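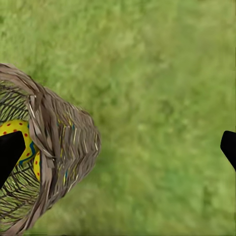

The Egg Test: Are Robots Ready for Chores?

Picking things up is still the hard part. At Rivwood, a small lab that trains robot arms for housework, one of the standard jobs is a painted egg in a wicker basket, set on grass and run in simulation. The egg is yellow with red dots, easy enough to spot. The basket is the trouble. Strips of the rim hang inward over the egg, and a two-finger gripper has to get around them.

Rivwood gives each version of its software 200 tries at the basket before moving on to laundry and dishes. The spring version dropped or missed the egg 22 times. The lab calls that good, but would not sell it.

Shop floors are further along. Velter, which packs garden tools, has had 10 arms on its line since November. They handle boxes of one size and stop when a box arrives crushed. A person then walks over and fixes it.

Homes have no standard box. Skovimov tried its Sheehan arm in rented kitchens last year and logged 229 separate kinds of object, over half of them seen only once. The arm could load plates. It left the cutlery for the owner.

Skovimov plans a second kitchen trial this winter, with a softer grip and a slower wrist. Rivwood is staying with the basket for now.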